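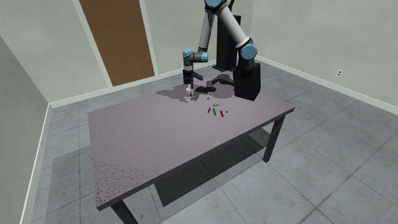
Colored rods, a gripper and plenty of table, as rendered by the Muva practice software.

Muva Hand Kit, reviewed
By Beatrice Laizer

The Muva Hand Kit costs $2,535, and for that you get a handle on a stalk, a foot pedal, a license for the practice software and the chance to find out how little you know about picking things up. I have been picking things up since infancy. I had assumed this would transfer.

The idea is simple enough. You hold the handle, the arm on the screen goes where your hand goes, and the trigger closes the gripper. Press the pedal and the software starts recording; press it again and it stops, and you have one demonstration. Collect enough of those and you can hand the pile to a training script and see whether the robot has learned the job or only your bad habits. The same kit drives a physical arm if you own one of the supported models. I tested the simulated side, where the worst I could do was drop something on a floor made of arithmetic.

Setup

The box contains 2 cables that look identical and aren't. One carries power and data to the handle, the other belongs to the pedal, and the quick-start card shows both as a gray line. Mine took an evening, most of it spent with the cables swapped while the software told me, pleasantly, that it was "waiting for operator." So was I.

Once everything is in the right hole, calibration is quick. You move the handle to the four corners of an imaginary box, squeeze the trigger fully, let go, and you're in. I had to repeat it whenever I moved my chair, so pick a chair you like.

The handle itself is good. It has some weight, the stalk takes most of the load off your wrist, and the trigger has a long, even pull. My older Colum controller had a trigger that was either open or shut, like a mousetrap, and I closed it on a lot of things I meant to approach gently. The Muva lets you creep up on an object. If you're graduating from a Colum you will spend your first session squeezing far too hard out of habit.

Picking up a cube

I started with the small blocks, on the theory that small things are easy. They are small, and that's the end of the good news. From the room view it is very hard to judge how high the fingers are, and I made several confident grabs at nothing. The cure is the close view, which looks down past the gripper so you can watch the tips come together.

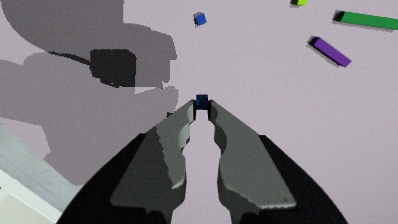 A dark blue cube between the fingertips, in the close view.

I'd leave the close view up all the time, except that it shows you so little of the table. You get the thing you are after and a few of its neighbors, and then you swing sideways toward something you remember being there. The software will put two views side by side, and this is the setting I'd turn on before any other. It ought to be the default. It's on the third tab of the display menu, beneath a slider for shadow softness.

I should say something about those shadows, because I leaned on them more than I expected. They're hard-edged and a bit jagged, and nobody will mistake them for the real thing, but watching the gripper's shadow slide up to meet an object is the best height gauge the kit has. The softness slider makes them prettier and much less useful. Leave it alone.

Sticks

Sticks are where the kit starts to earn its price. A cube forgives you for coming in a little crooked. A stick lying at an angle wants the wrist turned to match, and the handle's twist axis maps straight onto the wrist of the arm, so you turn your own hand and the gripper turns with it.

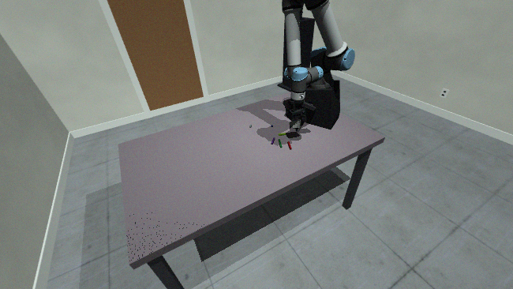 The trouble is that my wrist stops turning well before the robot's does. When you run out, you pull the small lever under your thumb, which freezes the arm while you unwind your hand, then let go and carry on. The manual calls this "clutching." It works fine, but every clutch leaves a pause in the recording, and a robot trained on my early efforts would presumably stop halfway to every stick to think about its life. You can trim the pauses afterward in the editor. Do it the same day, while you still remember which hesitations were the clutch and which were you.

The editor is plain and quick. Each demonstration appears as a strip with the gripper opening drawn beneath it, and you drag the ends in. I wanted a way to cut from the middle without splitting the recording in 2 and joining it back up, and there isn't one. Hatanent's editor has had that for a while. Then again, Hatanent's handle made my thumb go numb.

The room

The practice room comes with a movable viewpoint, and you can fly it nearly anywhere, including places no sane person would put a camera. Low along the table, for instance, the sticks turn into thin colored streaks.

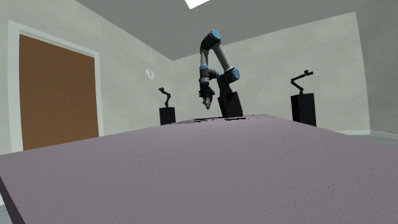

Bench Notes 230

A low angle has its uses. It's a decent way to check the clearance under the fingertips before you commit to a descent, and I used it on one especially bad Sunday when I couldn't seem to get down to the table without hitting it. I wouldn't try to work from there. Telling one stick from the next is a guessing game, and depth more or less goes away.

My standing complaint is the reset. After each demonstration the software can put the objects back where they were or scatter them again, and the scatter is timid. Things land close to where they started, in the same loose huddle, and a pile of demonstrations made that way will teach a robot about one patch of table and leave the rest a mystery. There's a setting for a wider spread, but it goes back to the timid one every time you close the program. I have it written on a sticky note on the monitor, next to the other sticky note about the cables.

Noise, comfort, odds and ends

The pedal clicks. If you share a room, your companions will know exactly how many demonstrations you've made and how many you stopped early out of disgust. The rubber foot on the stalk grips a desk well and a tablecloth not at all. The handle is molded for a right hand; a left-handed one is listed as a separate purchase, at a price I'd call right-handed.

I also tried the Mahmoudi glove for comparison, since people keep asking which to get. The glove feels more natural for the first few minutes, and you'll want to show it to visitors. Over a long session I preferred the handle. It's easier to hold still, and you can put it down to drink your coffee without peeling anything off.

Buy it if you plan to record a lot of demonstrations and have patience for the menus. If you only want to see what driving an arm feels like, borrow one for a weekend, and mark the cables before you give it back.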